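Search this forum
Enter keywords
Last updated: October

Weekly pill boxes at the group home, who should fill them?
Posted in October by marsh_lantern

My brother is 40 and lives in a supported house in Illmont. He has bipolar disorder and he is quite stable for a long time now. Until this summer the staff filled his weekly box and he took the tablets by himself, morning and evening. Now the house has a new rule: residents must fill the box alone, and staff only look at it afterwards. They call it a step to independence.

I am not against independence. But he has five different medicines and two of them look almost the same. Does anybody have experience with this? English is not my first language, so please excuse me if some word is wrong.

tollgate88 wrote:
My daughter's house does it the same way and I was angry at first. She made two mistakes in the first month, both were found at the check. Now she knows her tablets better than I do. I would give it time.

quietharbor wrote:
I don't agree with "give it time" when lithium is involved. Is one of the five lithium? A double dose is a serious matter. Please ask who does the check, and if this person has any training. In the house in Bucur where my sister lived, the check was a look through the plastic lid from one meter away.

marsh_lantern wrote:
Yes, one is lithium. He has a blood test every three months, and the last one was fine. The check is done by the person on evening duty, and this changes all the time. I asked for the rule in writing and I am still waiting.

oldferry wrote:
I worked nights in a house like this, 12 beds. The rule usually comes from the company and not from the people you meet at the door. So do not be too hard with the evening staff, they have maybe one hour for all boxes. Ask the manager for your brother's own support plan. If the plan says "staff fills the box", they cannot simply change it without a meeting with him.

And he should be at this meeting himself. I saw many meetings where the family and the nurse talked over the head of the resident.

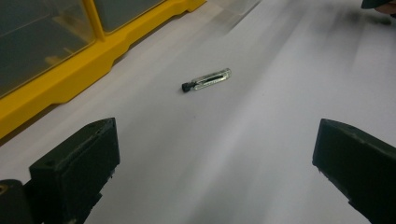
One more point from my side. Ask the pharmacy if they can pack the tablets by day and hour. Then there is nothing to fill, and he still does the taking alone. The Denus pharmacy did this for our house and the fee was 60 a year for each resident. Maybe it is different where you live.

quietharbor wrote:
The packing is good, I support this. But it costs them nothing to let the pharmacy do it, because the family pays! A house that takes money for care should pay for it.

tollgate88 wrote:
With respect, you always write as if every house is bad. Some of these rules really come from the residents. My daughter asked for it herself. She said she was tired of getting her tablets like a child.

quietharbor wrote:
I do not say every house is bad. I say that for one person it is a good step and for another it is a risk, and a rule for everybody does not see the difference.

pladetar_mom wrote:
We are in Pladetar and we had the same fight last year. What helped us was a simple sheet on the inside of the cupboard door, with a real tablet taped next to each name (the pharmacist gave us the tape idea). My son compares and then fills. He still forgets the evening one sometimes, but this is another problem.

oldferry wrote:
Nice, but please not with real tablets if other residents use the same kitchen. Photos are safer.

pladetar_mom wrote:
It is his own cupboard and it has a lock. But okay, I understand the point.

marsh_lantern wrote:
Thank you all. I talked to my brother on the phone. He says he likes to fill the box but he is afraid of the two white ones, and he did not want to tell this to the staff. So I will ask for the meeting, and he agreed to come. I will also ask at the pharmacy about the packing, perhaps only for these two.

tollgate88 wrote:
Good that he told you. Please write here what they answer about the plan.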